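The club had the back room until nine, and Nesma Abou Zeid had the key, so she was always the last one out. She did not mind. The arm was easier to work with when the others had gone home.

They called it Cuturus, after the team name on the entry form. The task for October was simple on paper. Pick up the groceries, put each one where it belonged, drop nothing. The Memimura round gave every team 40 minutes. Last year they had used all of it and placed three items.

She started the program and sat down with the laptop on her knees.
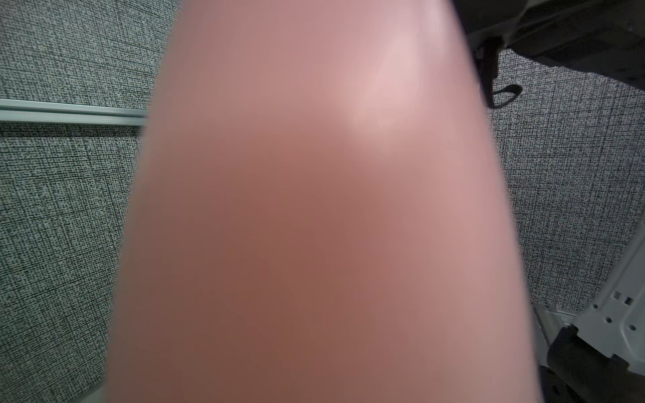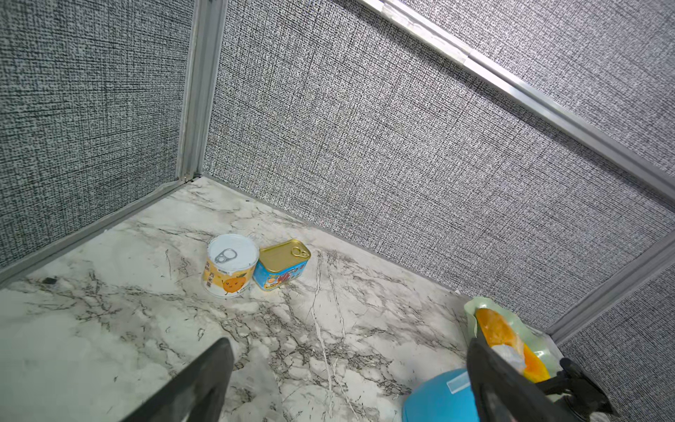
Camera views from the wrist, gray panels behind.

"It's the lids," she said out loud. Round cans it understood. A tin with corners it wanted to turn first, every time, and turning cost seconds.

She opened the file and found line 825, where Benmoussa had left a note before he moved away. Don't change this, it said. She read the lines under it twice. Then she changed the grip force from 700 to a lower number and saved it under a new name so she could say she hadn't touched his.

The arm went back to its start position and waited. Down the hall someone was running a vacuum cleaner.

Her phone buzzed. It was her mother, asking if she had eaten. She typed that she had, and looked in her bag for the crackers.

"Okay," she told the arm. "Again."

She pressed the key and put her phone face down on the chair beside her.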